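Print this page | E-mail this page
14 comments | 5 shares

Can machines do the chores yet? Your questions answered
Updated January 2019

Can a robot do my housework?
A small part of it. Robot vacuum cleaners and mowers are sold in ordinary shops. Folding clothes, loading a dishwasher and clearing a table are much harder, as every item is a different shape and turns up in a different place.

What about jobs on the shop floor?
Welding, painting and stacking boxes have been done by robots for years. Fitting small parts by hand is the slow end. Putting a processor into a desktop computer is a fair test: the socket has to be open, the chip has to be the right way round and it must go down flat.
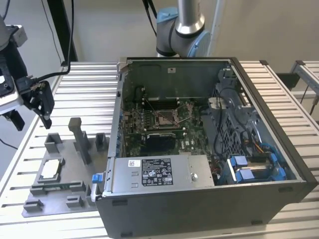

Why do the parts sit in a holder?
A robot does better when it knows where to reach. At Siltach we print our own plates, with raised blocks and pockets for the pieces. A person could work from a tray or a drawer. Changing to a new part usually means a new plate, and Anisa Majimbun, who draws ours, allows two days for one.

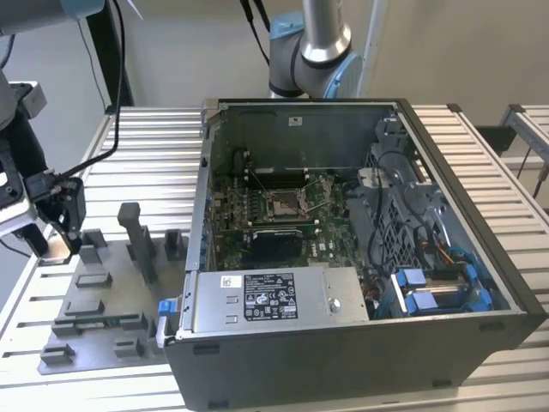

Desktop case on its side, processor socket open, with the parts plate to the left.

Is a robot quicker than a person?
At this kind of work, no. In July we ran 191 processor fittings on the Plumivlow rig, and a practised technician would have finished well before it. Speed matters less on a night shift, when the bench would otherwise stand idle.

How does it hold something that small?
With two fingers, closed on the edges of the part. Grip too hard and you can damage it, too lightly and it slips or tilts.

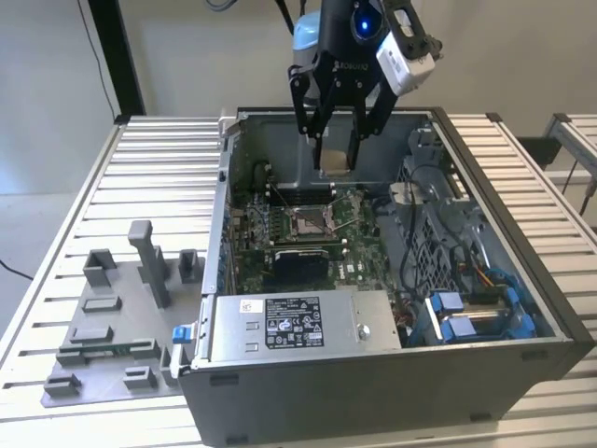

Lining up is the other half of the job. A processor that is slightly off will not seat, and pressing harder can bend the pins in some sockets. Tadeo Henríquez sets our force limits low and has the arm back off and try again.

Can it plug in cables?
Not reliably. Cables bend and get in the way of each other. We still do these by hand.

When will I have one at home?
We don't give a date.

Contact: Siltach, Hennessy Building, Seltden | © Siltach | Back to top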